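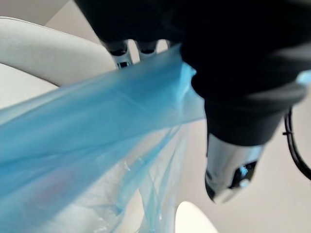

My aunt did not believe in throwing away a bag. When I came to Brestton to help her to leave the flat, I had expected that the work would be with the wardrobes and the plates, and for these I was prepared. I had brought tape and a good marker. But on the first morning she opened the tall cupboard in the kitchen and I saw the bags, pushed one inside another until they filled the shelves. Most of them were of the same kind, the light blue one, so thin that you see through it whatever is pale behind, and when you pull it tight the old creases stay in it like lines drawn with a ruler. She pulled one out for me and stretched it between her hands.

"Hedari," she said. "You remember the colour."

I remembered it very well. Hedari was the shop on the corner under her building, where they sold vegetables, candles, batteries and a sweet bread that was only there on Sunday. It had been closed for five years. The window was now a place where you could have your telephone repaired.

"We can take these to the recycling," I said.

"We can use them for the packing," she said, and closed the cupboard again, as if the matter had been discussed for a long time and was finished.

So we packed with the blue bags. I must explain that my aunt was moving to two rooms in my sister's house, and that everything which went there had to go up a narrow stair. Boxes were difficult on this stair. Bags were good, she said, because a bag takes the shape of the person who carries it. We put the cups in bags, then the bags in the big kitchen pot, and the pot in another bag. We put the shoes in bags. We put the medicines in a bag and wrote on it with my marker, and the writing came off on my thumb.

She worked slowly and she was strict. Each bag had first to be opened, shaken and looked at. I did not understand the looking.

"What are you searching for?" I asked her.

"Nothing. I am only checking."

On the second day I found out. I had taken a bag from the back of the lowest shelf, and I was already putting the spoons in it, when something moved at the bottom with a small dry noise. It was a receipt. The ink was almost gone. I could read the word for onions, and a price, and under it the number of the receipt, 1,411. On the other side somebody had written with a pencil: *He says come back for the other one on Thursday.*

I gave it to her. She read it at the window, holding it far from her eyes, and then she put it in the pocket of her apron.

"Who says?" I asked.

"The man of the shop."

"The other what?"

"The other chair," she said. "You are sitting on it when you eat. Put the spoons, please."

I put the spoons. I was thinking about the two kitchen chairs, which were not a pair, although in all my childhood I had believed that they were. One has a round back and the other has a back which is almost round. I had sat on both of them with my feet not touching the floor, and I had never asked from where they came.

At lunch she told me the story, a little at a time, and with pauses for the soup. When my uncle and she had taken this flat, they had one bed and one chair. In the evening one of them would sit and the other would stand and lean on the sink, and they changed places when the news was over. She had said this once in the shop as a joke, while she was waiting to pay. The man of the shop did not laugh. He went to the back and came with a chair which was for his own use, and he said there was another one at his brother's, and she should come back. She paid him for both with the washing of his curtains.

"And the note?" I said. "Why did you write it?"

"I did not write it. I came home with the onions and the chair, and your uncle wanted to know everything. I was telling it and he was writing. He wrote down everything in those days. He was afraid that we would forget something which we owed."

She turned the receipt over on the table and made it flat with the side of her hand.

After this I was also shaking and looking. It made us much slower. In one bag was a button, and in another was a very small amount of sand. We found a list in my uncle's handwriting, with *milk* crossed out and then written again. There was a bus ticket for a bus which does not go any more. My aunt kept the list and the button. With the ticket she was uncertain, and she moved it from one side of the table to the other side for the whole afternoon, and when I came back from carrying the rubbish down it was not on the table, and I did not ask.

The last evening was hot, because it was August and the curtains were already packed. The kitchen was making an echo. There was nothing more in the tall cupboard except one bag which had been under all the others and had taken the form of the shelf. I lifted it by the corner. The plastic gathered in my fingers and the rest of it opened slowly downwards, and the lamp was shining through it, so that my hand behind it became the hand of somebody who lives under water.

"This one is empty," I said.

"Give it to me."

She held it to the light as I had done. She looked for a longer time than was necessary. Then she put her arm inside, up to the elbow, and felt along the bottom, and in the corners, the left and afterwards the right.

"Yes," she said. "Empty."

I thought that she would fold it and keep it. She had a way of folding, into a long strip first and then into a triangle, and she had tried to teach me this when I was a child and again on that Monday, both times without success. But she blew into the bag until it was round, twisted the neck, and gave it a push with her palm. It went up and came down between us much more slowly than you expect from a thing falling. I pushed it back. We did this several times. Below us somebody closed the metal door of the telephone shop.

In the morning my sister came with the car. The round chair went in easily. The almost round one had to be turned upside down on my knees, and in this way I travelled with it, holding it by the legs, and my aunt sat in front with the pot.

"Be careful at the bridge," she told my sister. "There is a spoon which is not well packed."

Readers' comments (3)

guest: My grandmother was folding hers in triangles also! She kept them in a tin for biscuits and we were every time disappointed when we opened it. Thank you for the chairs.

reader from the other side of the bridge: I liked it until the game with the bag, which I found a bit too sweet. The aunt looking in the corners was enough for me. But the spoons are very good, and I would read more about the sister.

guest: Did she keep the bus ticket or not? I have read it twice and I want to know.

More short fiction

The Lift Is Resting – read 2,694 times
A Coat for the Neighbour's Dog – read 1,411 times
Soup on the Night Ferry
30 Minutes Before the Dentist
What the Baker Charged

Contact | Send us a story | © Brestton Short Story Pages, all stories remain with their authors | Back to top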